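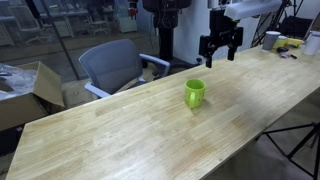 Kidley held its first town council election under the new charter on a Saturday in August, and our group studied how people decided whether to vote. Most earlier reports looked at party members. We wanted people with no party card, so we talked to them at home or over coffee, at long tables with a green mug standing on the wood. Interviews went better that way than on the street. People talked longer and went back to change answers.

## Method

We completed 104 interviews in 4 neighborhoods. Jonalyn Macaraeg wrote the questions and I did the coding. Each interview had six parts. We left out Drukosero because the ferry schedule made return visits impossible. 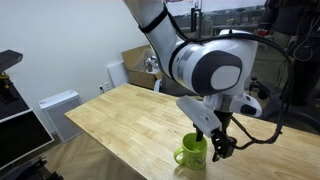
Coding took longer than the interviews. Answers to part three, on trust in the acting mayor, were often long and did not fit our categories. We added a category for "waiting to see" and recoded the first batch.

## Results

Turnout was over 3,000, higher than the old council ever drew. In our sample, the main reason given for voting was the water contract with Estik. The mayor's long absence came second. Older residents brought it up first, and several asked us who was signing the town's checks.

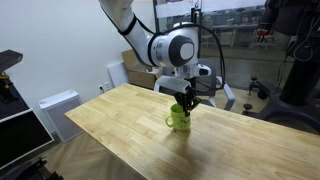
*Fig. 3. Gripper lowered into the green mug.*

Non-voters mostly said they did not know the candidates. In Girard, the northern neighborhood, two candidates never held a public meeting.

## Limits

The sample is small and leans toward people who are home in the daytime. Part five was worded badly and we did not use it.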